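Evudora Robotics Club
Two-Arm Bench: Set-up Guide for Members
Section 4: Preparing the Cup and Pad Exercise

4.1 Purpose

This section covers the set-up of the bench for the cup and pad exercise, the first task on the Wutska course sheet. The arm must lift a light plastic cup from the tabletop and set it down on a felt pad. Members should have finished Section 3 (powering up and homing) before starting.

The exercise is carried out with one arm. The second arm stays parked. Two-arm tasks begin in Section 6.

4.2 What you need

Both arms, homed, with grippers fitted
Control laptop with the Cimulik software open
One disposable plastic cup, empty
One round felt pad
Steel rule, 300 mm
Soft dry cloth
Paper score sheet

Cups are kept in the drawer marked Ventura, together with spare pads. Throw away any cup with a split rim. Do not use glass or china on this bench.

4.3 Clearing the bench

1. Wipe the tabletop with the dry cloth. Do not use spray cleaner near the arm bases.
2. Remove tools, pens and loose screws from the area both arms can reach.
3. Check that each cable has enough slack for the wrist to turn fully in both directions. A cable should hang in an easy loop and must not catch on the gripper.
4. Check that the gripper fingers are tight. If a finger moves when pressed sideways, stop and follow Section 2.6.

CAUTION: Keep hands off the tabletop whenever the status bar in Cimulik is green. To move a cup or pad, press Hold first and wait for the bar to turn amber.

4.4 Parking the second arm

1. Select the arm on your left in the Arms tab.
2. Choose Park. The arm folds back towards its own side of the bench.
3. When it has come to rest, tick Lock. The arm remains powered but ignores motion commands.

Note: A parked arm may still have a finger over the near corner of the table. Treat that corner as out of bounds and do not place anything there.

4.5 Placing the cup and pad

1. Press Hold.
2. Lay the pad flat in the near half of the table. It should sit flush. Replace it if the edge curls.
3. Stand the cup upright, open end up, on the side of the working arm. Leave a clear gap between cup and pad. For a first attempt, about 31 cm is suitable.
4. Check that the cup does not rock.
5. Release Hold.

The cup need not stand in exactly the same spot each time. Small changes of position between attempts are part of the exercise, and a program that works from one spot only will not pass the Wutska check.

4.6 Setting the gripper

1. Open the Gripper tab and set Opening to 100 per cent.
2. Set Force to 2. Higher settings will crush the cup wall.
3. Lower the gripper by hand control until the fingertips are just above the rim.
4. Turn the wrist until the rim lies between the fingers or one finger can pass inside the cup. Both methods are allowed. Record which one you use on the score sheet.
5. Close the gripper in small steps. Stop when the cup wall begins to bend.
6. Read the Opening value and save it as GRIP_CUP. On the club's present cups, 91 is a good starting figure for the approach value, which is saved separately as NEAR_CUP.

Note: If the cup tips during step 5, the gripper is too high. Open fully, go back to step 3 and lower it slightly.

4.7 Running the exercise

1. Load the file cup_pad from the course folder.
2. Set Speed to Slow.
3. Press Run and keep one hand next to the stop button.
4. Let the arm finish the full cycle: approach, close, lift, carry, lower, open, withdraw.
5. Press Hold before reaching in to reset the cup.

An attempt counts when the cup is upright, the whole base is on the pad and the fingers are clear of the rim. A cup that overhangs the pad is marked as a part score.

Cup and pad apart on the table, then the cup on the pad with the gripper at the rim:
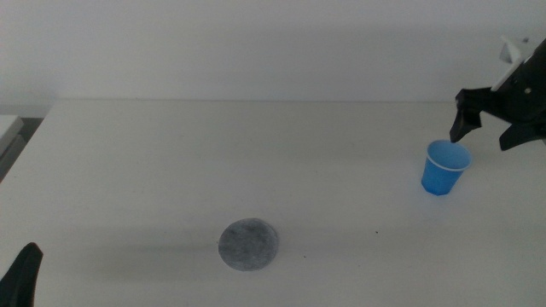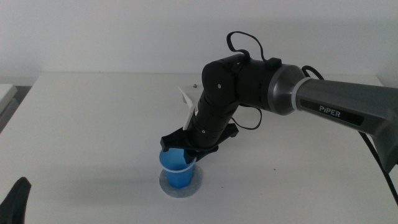

4.8 Common faults

Cup lifts, then slips. Raise Force by one step. If it still slips, check the fingertips for dust or tape residue.

Pad comes up with the cup. The fingers are closing too low and catching the felt. Raise the grip height.

Cup falls over when the gripper opens. The arm is withdrawing sideways before the fingers are clear. Add a short pause after Open and make the first part of the withdrawal straight up.

Arm stops short and the bar turns red. A joint limit has been reached. Press Hold, clear the fault in Cimulik and move the cup closer to the base of the working arm. Do not push the arm by hand to free it.

Position drifts over a long session. Home the arm again. Saved values such as GRIP_CUP are kept, but NEAR_CUP should be checked before the next run.

4.9 Finishing

1. Press Hold and remove the cup and pad.
2. Untick Lock on the second arm.
3. Park both arms and wait for them to come to rest.
4. Save your program under your own member number. Files left in the course folder are deleted at the end of November.
5. Enter your attempts on the score sheet, including failed ones, and return it to the tray.
6. Shut down as described in Section 3.5.

Continue to Section 5, Recording and Replaying a Path.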